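Keeping a Laundry Robot From Eating Your Clothes (and Your Sofa)

Posted 5 March 2020 in Workshop and Household Tips

I've been running a pick-up arm for the laundry since July, and most days it's a joy. Then last week it grabbed a sleeve, kept on pulling, and would have taken the whole basket with it if I hadn't been standing there with my hand near the switch. No harm done apart from one popped seam, but it rattled me enough to go through the whole setup again, and I promised a few of you I'd write down what I changed.

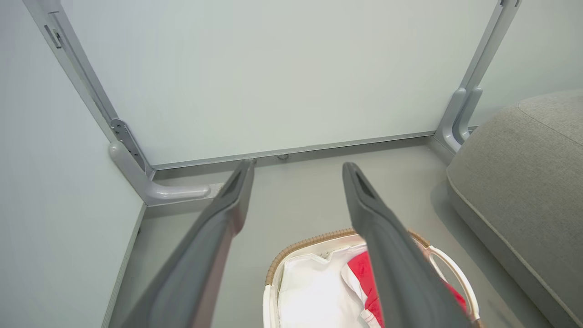
Basket, gripper and a padded seat close by, in both of these.

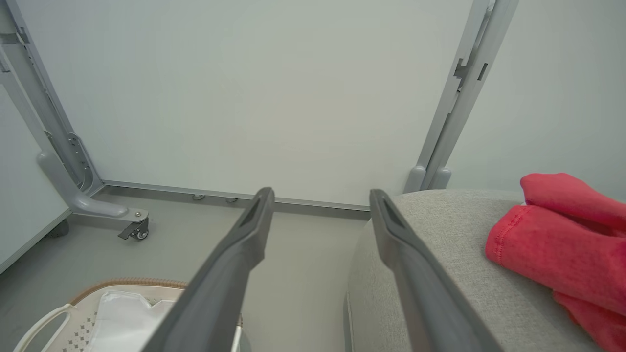
So, the fault first. My arm is the Rultar kit with the Lemaire fingers, and the fingers have a squeeze limit you set in the software. Mine was at 60 percent, which had been fine for months. What I'd missed is that the limit only covers the squeeze! The pull is a separate setting on a separate page, and after the last update mine had gone back to the factory number, 2900. I'd been using 1000. (I still don't know what the units are. The manual calls them "steps" and leaves it there.) With the pull set that high, the arm doesn't notice a snag. It thinks it has a heavy towel and hauls away.

What I do now, in no special order:

Write your settings on paper and tape the paper inside a cupboard door. After any update, go through every page, even the dull ones. It takes me less time than making coffee.

Do a tug test. Clip an old dishcloth to something solid, let the arm take hold of it and see if it gives up. If it's still pulling after a couple of seconds, turn the number down and try again. Please use a rag for this and leave your good pillowcases out of it.

Watch out for basket handles. A loop handle is just the right size for a finger to slip through, and once it's in there the arm can't open wide enough to get back out. Turn the handles away from the side the arm reaches in from, or fold them down if yours fold.

Liners and plastic bags are the other troublemakers. A cloth liner gets picked up along with the shirt, and up comes everything. I sewed four little tabs onto mine and tied it to the rim — ugly, but it stays put. Bags I take out altogether before I start.

Leave more room than you think you need around chairs and anything else padded. Hard furniture makes a bang and the arm stops. Upholstery gives a little, so the arm can lean into it for quite a while before it decides something's wrong, and that's how you get a shiny rubbed patch on the fabric.

If anything in the room is on casters, lock them. My folding table wandered a hand's width across the floor one afternoon and every reach after that was off.

And put the stop switch where you can hit it without leaning across the arm! Mine used to be on the wall behind it, which was silly of me. I bought a Grelow foot pedal with a long cord and it lives by my left foot now. Press it once before every session to make sure it works, with the arm moving slowly and nothing in the fingers.

If a piece of clothing does get caught, stop the arm, cut the power, and then open the fingers by hand with the little release screw. Don't yank the cloth. I yanked, and that's where the seam went.

Next time I'll get to socks, which are a whole other headache. If you've found a liner that stays down without sewing, leave me a comment, I'd love to retire those tabs.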